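News > Press Releases > Shop Floor

May 19, 2026 -- By Celina Wróbel, Flatine

People ask me all the time whether robots are ready to do the chores yet. I run customer projects here at Flatine, so I get it at trade shows, at my dentist's office and from my own mother, who wants to know when one is coming to fold her sheets. My answer this spring is "some of them, some of the time," and today I'm happy to say we're putting that answer in writing. Flatine and the returns warehouse Trarkside are starting a trial of robot sorting for mixed toys, and it will run through December.

Let me tell you why toys! Trarkside takes back toys that stores can't resell as new. They show up all jumbled together, and somebody has to pick each one out of a bin, look it over and send it down the right line. It's dull work and it's rough on the back. It also happens to be a lot like picking up a kid's bedroom, so whatever we learn should tell us something about the home as well as the warehouse.

A person does this without thinking. You grab a ball one way and a truck another way, and if something is wedged in a corner you give it a nudge first. For a machine every one of those is a separate problem. Balls roll. Anything with wheels rolls too, usually right when you've decided where to grab it. And corners are the worst -- the fingers need room to get around a thing, and the wall is sitting right where they want to go.

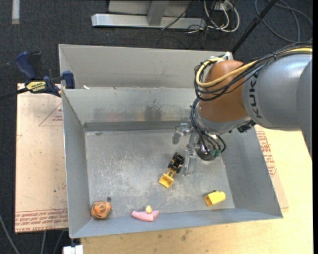

A KUKA arm reaches into the metal bin, with a toy front loader closest to the gripper.

In our own tests before this announcement we ran 800 picks, and the arm got 753 of them on the first try. I was thrilled with that for maybe a day. Then Anas Helmy, our test lead, sat me down and went through the misses with me, and a good share of them were toys up against a wall. He'd like me to mention that those were toys we had picked out ourselves. Trarkside's bins will have things in them we've never seen, and we expect the number to drop at first.

Speed is the other thing. A practiced sorter is still faster than our setup, and I'm not going to pretend otherwise. Where I think the arm earns its keep is the slow overnight stretch, when the bins pile up and Trarkside has trouble filling shifts.

"I've had salespeople promise me the moon," said Halima Afolabi, operations manager at Trarkside. "I told Flatine I'd take a machine that does the boring half of the job and lets me know when it's stuck. If it can do that by the holidays I'll be pleased."

The trial starts with one sorting station and a list of some 500 different toys. For the first 30 days a Trarkside sorter will work next to the station and clear anything the arm gives up on. We'll publish the results when the trial ends, misses included.

As for the house -- not yet, in my opinion. A bin stays put and has four walls. A living room has a couch, a dog and a sock under the couch. My mother will be folding her own sheets for a while longer (sorry, Mom).

Warehouses interested in a visit to the test floor can write to Ghizlane Belhaj in the Flatine press office, who is also the person to ask for interviews with Anas or me.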